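Search this site
Enter keyword
Go

Water, wire and 1,506 plants: a grower on running long-season cucumbers

The nursery at Farel grows long cucumbers under glass on a single site, supplying a packhouse at Chien and two wholesale rounds. The head grower there has held the post for eight years. He agreed to talk about irrigation, which takes up most of his working day, on condition that the conversation stayed on irrigation. It mostly did.

The current crop stands at 1,506 plants, in rockwool slabs on hanging gutters. It was planted in April into slabs that had been wetted up with feed and left to stand overnight before the drain slits were cut. He regards the timing of the slits as the most common error in a new crop.

"People cut them too early," he said. "The slab has to be full to the top before you open it. If you cut it half full you get a dry shoulder along the upper edge and you will not wet that again all season. The roots go down and stay down."

Slits are cut on the low side, between plants, never directly beneath a block. He uses a hooked blade and does the job himself.

Irrigation is triggered by accumulated light, with a timer as a backstop. The controller is a Dritiveo unit fitted by the previous owner. It reads a sensor on the ridge and opens the valves when a set total has been reached, so a bright morning brings frequent short waterings and a dull one brings few. The first watering is held back until the plants have been transpiring for a while after sunrise, and the last is given well before dusk.

"The stopping time matters more than the starting time. If the slab goes into the night too wet, the roots sit in it and you see it in the fruit a fortnight later. Soft necks, pale ends. You go looking for a feed problem and there isn't one."

He measures drain by hand. At five points in the house a slab drains into a tray, and the volume is compared with the output of a spare dripper running into a jug beside it. The figures go in a hardback book and from there into a spreadsheet. The controller can log drain automatically, but the tipping gauge was reading low when he arrived – a bearing had worn – and he has never gone back to relying on it.

Conductivity and pH are taken from the same trays. When the drain is much stronger than the feed he increases the volume of each watering before he alters the recipe. Weakening the feed is quicker, he said, but it leaves the salts where they are and takes calcium away from a plant that needs it.

The water is rain off the roof, stored in a lined reservoir and passed through a sand filter. Mains water is used only in a dry spell. It is hard, and the acid dose has to be reset whenever the proportion changes. Two seasons ago the changeover valve was left partly open and the mixture drifted for several days.

"The pH chart was a saw blade. I replaced a probe, I replaced the other probe, then I walked down to the reservoir and looked at the valve. I should have walked down first."

Drippers are the pressure-compensated type, supplied by Hiden, and are replaced in blocks. He tests uniformity before every planting by running a sample of them into measuring cylinders for 90 seconds. Any that fall well outside the rest are pulled, and if several come from one line the whole line is flushed with acid and tested again. Blocked drippers found in mid-crop are changed the same day, although he considers the plant concerned to be lost for practical purposes if the weather has been hot.

The training system is the high wire, with plants layered weekly. Side shoots and tendrils come off at the same pass, along with the lowest leaves. Removing too many leaves at once cuts the plant's demand for water sharply, and he lowers the irrigation setting by hand for the following day.

"The controller only knows about the sun. It doesn't know we've taken leaves off. You have to tell it."

Asked what he would change, he named the gutters. They were hung with too little fall, and the middle section holds water after the ends have cleared. Regrading them means an empty house and new hangers, and the work has been priced twice. In the meantime he runs the middle section on a separate valve with one watering fewer in the afternoon. The yield there is slightly below the rest, and the fruit a little shorter.

He checks finished fruit for straightness and for colour along the full length. Bending usually points to an interruption in supply while the fruit was swelling. General paleness he puts down to age or to overloading the plant, and he thins accordingly.

The interview was held in the feed room, on May 6, 2023, with the pumps running.

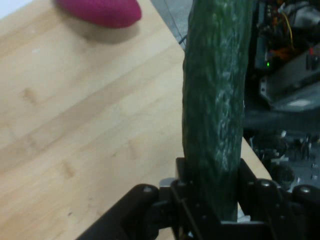
Notes on drain measurement

Trays should be emptied at the same hour each morning, before the first watering. The reference dripper must be on the same line as the slab being measured, and at the same height. Readings taken on the day of a filter backwash are left out of the weekly mean.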